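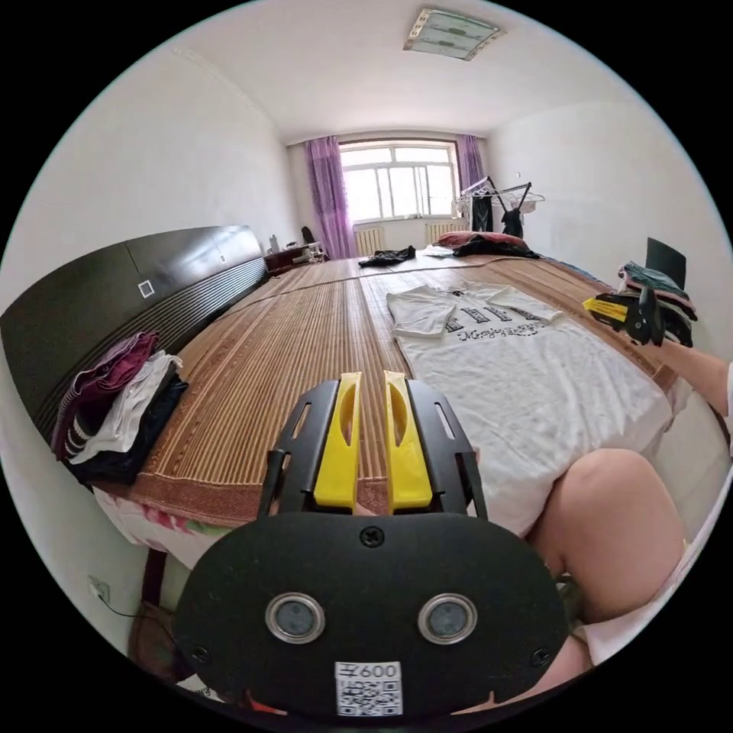

Yupin Phetsri asked whether the mat has to come off the bed before any folding is done, and the answer is no – leave it on! A woven mat stays flat under your hands far better than a soft cover does, and a T-shirt spreads out on it beautifully.

Section 4: Folding clothes on the bed

The Prerkthorpe mat makes a lovely big work surface once it is fitted, and this section shows you how to get through a whole load of clean washing on it.

Before you start

1. Check that the mat lies square on the mattress, with the border straight along the near edge.

2. Push any sheet or thin cover to one side. You can fold it last, when there is more room.

3. Pick one spot for finished piles. Beside the wall or up against the headboard works well, as you won't keep reaching over them.

Note: Dry everything fully first. Damp cotton left on the mat can mark the weave.
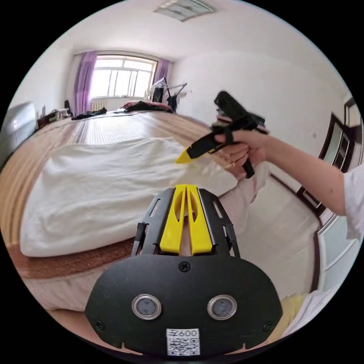
4. When you come to the sheet, find two corners on the same short side and shake it out along the length of the bed. Bring the short sides together, smooth from the middle outwards, then fold again until it fits your shelf.

Caution: Don't drag a heavy cover across the mat. Lift it. The slats will catch on loose threads, and a pulled thread in a favourite sheet is a real shame.

Folding a T-shirt

5. Lay the shirt flat with the sleeves out to the sides. Run both palms from the collar down to the hem.

6. Fold one side in towards the middle, sleeve and all, and lay the sleeve back on itself.
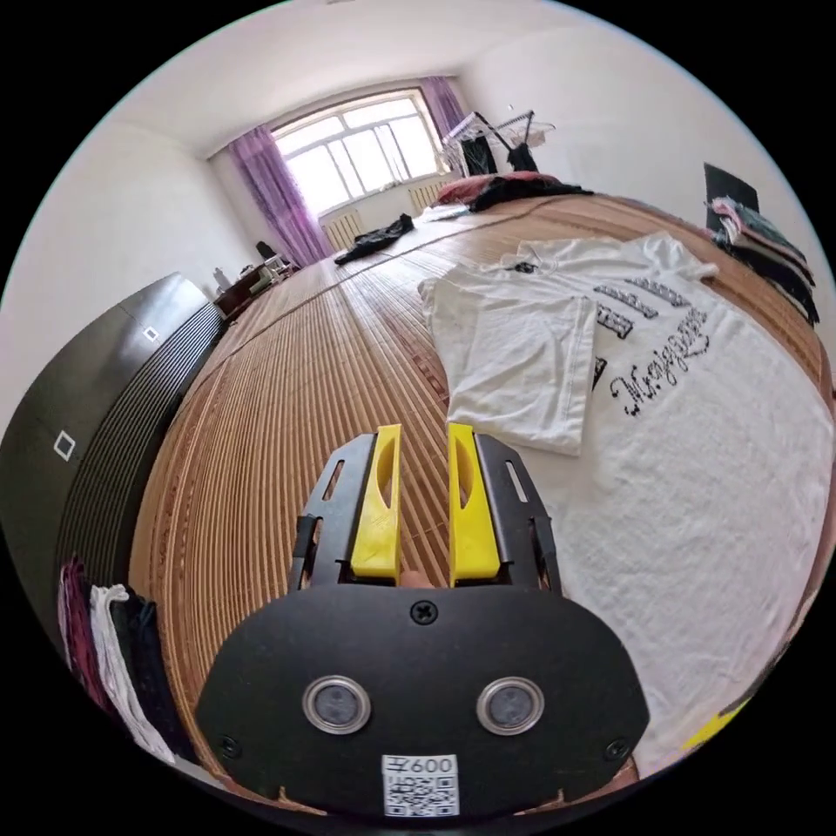

7. Do the same with the other side, so that you have a long, even strip. Fold the hem up to just below the collar, then fold once more. You should have a neat block that will very nearly stand up by itself (so satisfying when it does).

Note: If the shirt slides about, put a towel under it. Terry cloth grips cotton very nicely. Boonsong Luangrath tested this for us with a pile of 9 shirts and now won't fold any other way.

8. Stack with the folded edge facing you. Keep dark and pale clothes in separate piles if they live on separate shelves.

Finishing off

9. Put the piles away before you sit on the bed, then brush the mat along the slats with a dry cloth to pick up lint.

Spare border strips are listed in the Mokitz parts sheet under number 521.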